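Solasport Opens Orders for Two-Handed Gripper Kit

Print this article | E-mail this article

OSTBERG – Solasport has opened orders for Mestirov, a kit of paired hand-held grippers intended for laboratories and companies that teach robots to handle household fabrics. Deliveries are scheduled to begin in November, the company announced.

The kit is sold as a matched pair with charging equipment, recording software and one year of technical support. The first production run is limited to 290 pairs.

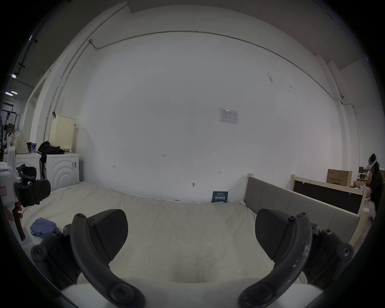 Hand-held grippers at a bed during cloth-handling work.

Each pair is used by one person, who carries out a task with the grippers in place of bare hands. The recordings may then be used to train a robot arm fitted with the same fingers. Solasport stated that the kit was designed for customers who need demonstrations in quantity but do not wish to tie up a full robot in order to obtain them.
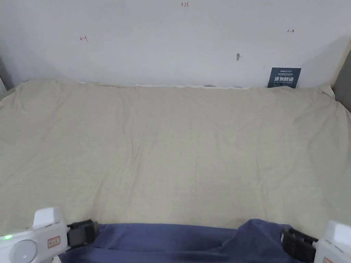
Fabric remains among the more difficult materials for automated handling, and the company has made it the focus of the initial release. Sheets, towels and garments change shape each time they are moved, and many tasks require two points of contact. A length of navy cloth held at both ends between ridged black fingers is typical of the work for which the pair is intended – a single gripper would leave one side of the cloth without support.

Product manager Nele Smits said the company had given priority to ease of use. "A new operator should be able to begin useful work after 30 minutes of instruction," Smits said. "The fingers can be replaced without returning the unit to us."
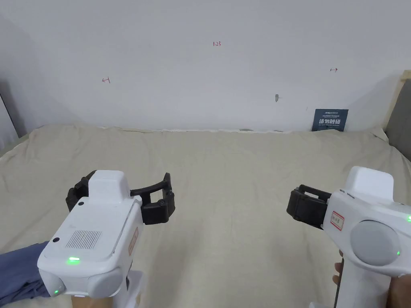
Replacement fingers will be sold separately in sets of 50 and will be stocked by Coppens, the distributor appointed for the kit. Coppens will also handle repairs and warranty claims.

Customers who order before deliveries begin will receive access to a library of 3,000 recorded folding and smoothing tasks.

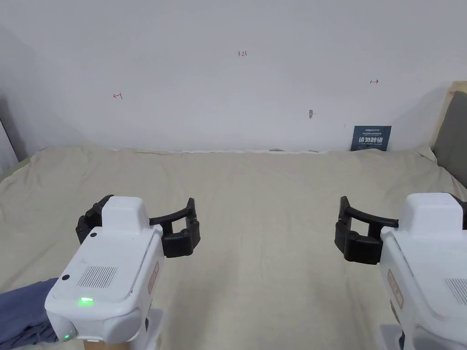
Photo: Solasport

Orders may be placed through Coppens or directly with the Solasport office in Ostberg. Training sessions for new customers will be held at the same office, with places assigned in the order in which requests are received.

Print this article | E-mail this article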